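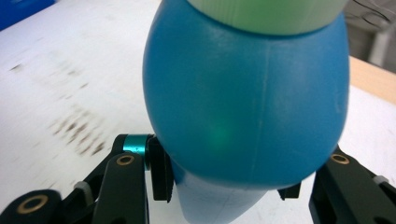
Figure 1. Blue plastic bottle held between the ridged fingertips of the hand-held gripper.

Progress report to the Molby Fund, second period
Submitted August 15, 2021
Prepared by Hilde Desmet, Endex

The comparison of finger designs continued as set out in the work plan. Two hand-held grippers are now in use: the linked-finger model shown in Figure 1 and the parallel-jaw model supplied by Mesten. Operators have recorded 640 grasps on 21 household objects, using the same table and the same instructions for both tools.

Rounded bottles remain the most demanding group. Operators report that the serrated pads must close below the widest part of the body – a higher grip tends to push the bottle down and out of the fingers. The parallel jaws are easier to place but leave less room for the wrist camera to view the object.

Five sets of replacement pads in a softer material have been ordered from Jafarzadeh. Delivery is expected in October, and the bottle trials will be repeated with both tools once the pads are fitted. No change to the approved budget is requested for this period.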